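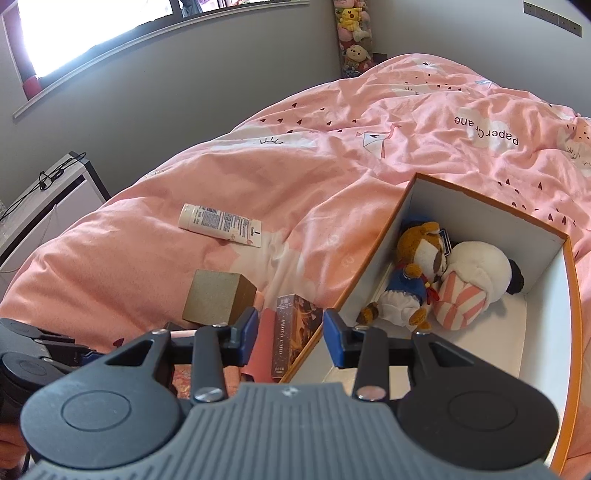 She answers the door with a roll of tape round her wrist like a bangle and says to mind the step. Second move in 3 years. First one was done in a panic, she says, the night before, everything in bin bags. "I opened a bag in the new flat and there was a frying pan in with my jumpers. Never again."

So now it's one room at a time, and the bed is the worktop. Everything gets tipped out onto the duvet first, then it goes in a box or it goes in the charity pile. "You can't go to sleep till it's done, thats the point. If I put it on the floor it would still be there at Christmas."

We talk while she packs. Tea on the windowsill, going cold. She starts with the soft toys, always. A teddy in a sailor top, red bow at the neck, and a round one with pink and white stripes on its body. Both in the white box with the orange rim.

"Everyone tells me to leave them till last because they're light. But then they end up squashed in the top of something and I can't find them. They go in first, in their own box, and I know where they are." Does she ever think of giving them away? "No." A pause. "I've given away a sofa. I've given away a good coat. Not the bear."

The small stuff is what slows her down. Tubes, creams, bits off the bedside table. She picks up a tube, puts it down again. Her rule is that anything you'd want on the first night travels with you and doesn't go in the van at all. Anything that can leak goes in a freezer bag, lid taped. She learned that one from a bottle of Lillow shampoo, which emptied itself into a box of books on the last move. "Two of them still smell lovely. You can't turn the pages, but they smell lovely."

Boxes: she bought a pack from Bestmont, the flat sort you fold up yourself, and rates them for books and kitchen things. For soft stuff she'd rather use whatever is in the flat already. The van is booked through Tavance, £152 for the morning, 2 men, and they want everything downstairs by 8am. She thinks that's fair. Her sister thinks it's robbery.

And labels? She pulls a face. Last time she wrote the room on every box and it was no use, as the new place had fewer rooms than the old one. "I had 4 boxes marked study. I didn't have a study." This time she is writing what's inside, on the side and not the lid, so it can be read when they're stacked.

What would she do differently, if she had another month? Start with the wardrobe, she says, and be harder on herself about cables. There's a Kruger lamp in the hall with no bulb and no plug that has now survived two clear-outs. It's going in the van. She doesnt want to discuss it.

By half four the light is going and there is still a good bit to sort before bed. She's hoping to finish the bedroom tonight and do the bathroom in the morning, before work. The kettle gets packed last, she says, and goes off to put it on again.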